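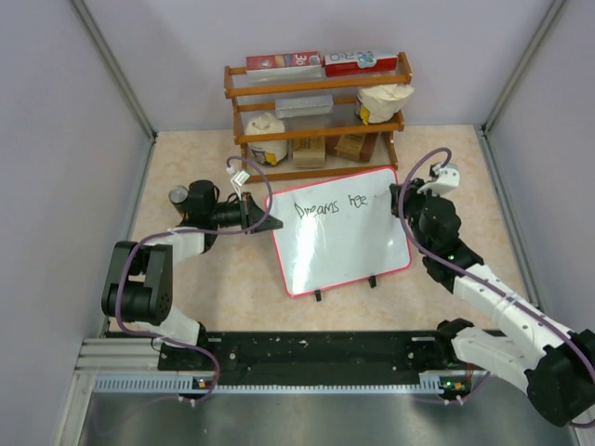

The Brunach Bench Rules, Reviewed

Home | Reviews | Tools | Safety | Archive | Contact

9 Mar 2019
By the Workshop Desk

Print this page | E-mail this page

The Brunach Bench Rules is a ring-bound book of 158 pages about how to behave near a small robot arm. It comes with a wall chart and a sheet of stickers. I have lived with it since August, which is longer than I have lived with some furniture, and I am ready to say it's worth having, with complaints.

Brunach wrote it for people running table-sized arms: school labs, small shops, the back half of an office. The big factory standards were written with heavier machines in mind, and reading them for a two-arm bench feels like studying for a pilot's license so you can fly a kite. Brunach keeps the parts that matter. Know where the stop button is. Know how far the arm reaches. Don't lean in to fix something while the motors are on, even if it's only a tiny something and you are very quick. You are not very quick.

The chapter on cables is the best in the book. A cable that loops up high over an arm, like the purple ones on ours, needs enough slack for the farthest reach and not so much that it snags on the way back. The book has you move each joint by hand to both ends of its travel and watch the cable the whole time. I found this dull, did it anyway, and moved a clip.

Chapter 5 covers props, meaning whatever you give the arms to work on or around. The rule is to write down every item on the bench before a run, along with where it goes. A whiteboard on two little legs with a shelf of groceries behind it makes a fair test of anyone's patience here. Is a crumpled paper bag "upright"? Is a box that tilts slightly "placed"? Brunach wants you to decide ahead of time and put it in the log. It also wants any writing board cleaned fully between sessions, and by that measure a board with gray smudges under "Dreams hge" gets no sticker. I argued with this rule for a week. Then I bought a better eraser.

Lights get a whole section too. The book asks for a card near the bench saying what each color means, and it's firm that a small green light is not permission to put your hand in. Check the manual for your own model. I had been treating green as a sort of friendly wave.

Now the complaints. The checklist at the back has 98 lines, and you're supposed to go through it at the start of every working day. Somebody at Brunach must get up very early. I cut mine down to the lines marked "critical" and do the full one on Mondays, a practice the book calls "discouraged" in bold type. The index is poor - "gripper" sends you to "end tool," which sends you back to "gripper." And the stickers don't stick to aluminum, so I can't think what they were tested on.

The Drummond guide is the usual rival. It's thinner and friendlier, and has nothing useful on two arms sharing one table. Brunach gives that problem a full chapter, including a plain rule for which arm waits when both want the same spot. If you have only one arm, Drummond will do you fine. Dakska sells a set of laminated cards that I liked the look of and never once picked up.

Buy it if more than one person uses your bench. Skip the sticker refill pack.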